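Home > Robotics club > Kit and software > Villa kitchen sim

Villa kitchen sim (arm practice)

Item no. 1808
Type: software, simulated arm in a kitchen
Runs on: the 2 Vevura desktops by the window. Not the laptops, tried it, too slow
Licence: club licence, 12 seats
Who can book: any member who has done the safety talk
Page updated 28/07/2022

What it's for
Practising pick and place before you get time on the real arm. Also the only practice setup for the Oterano Cup kitchen round, so expect it to be busy from March onwards when entries open. Book early please.

What you get
One arm, one gripper, one kitchen. Bowl and plate on the worktop in the starter level, gas stove next to it. Cupboard above, drawers below. The drawers come into it at level three, leave them alone untill then.

Starter task
Bowl onto plate. Sounds easy. The bowl starts at the back of the worktop with the plate in front of it, so lift first, then come forward. If you drag it you'll catch the plate rim and the run is scored zero. Keep the elbow away from the cupboard - most first runs end there.

Each run is capped at 200 seconds. Clock starts at the first joint move, not when you press load.

Controls
Gamepad or script. Gamepad is fine for getting a feel for it but competition runs have to be scripted. Templates are in the shared folder under Nitness, copy the file and rename it, don't edit the original. Somebody did last term and we lost a week of work.

Before you start
- log in with your club account, not your school one
- load the level, wait for the arm to settle
- check the gripper is open
- save your run log with your initials and level number

Known problems
Camera view resets if you change level. Set it again by hand.
Sound doesn't work. Not fixing it.
Gripper sometimes stays shut after a failed run - reload the level, don't restart the whole machine.
Stove knobs can't be turned yet, so ignore the cooking tasks in the handbook, they are for the next version.

Booking
Sheet on the club room door or the online form. One hour slots, two in a row if there's no one after you. Don't turn up? Slot goes to whoever is waiting.

Faults: write them in the red book, with the level and what you where doing at the time.

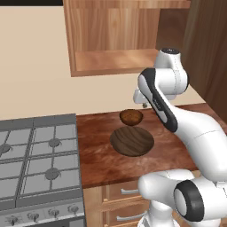
Robotics Club - Simulation Team, Kit and Software Pages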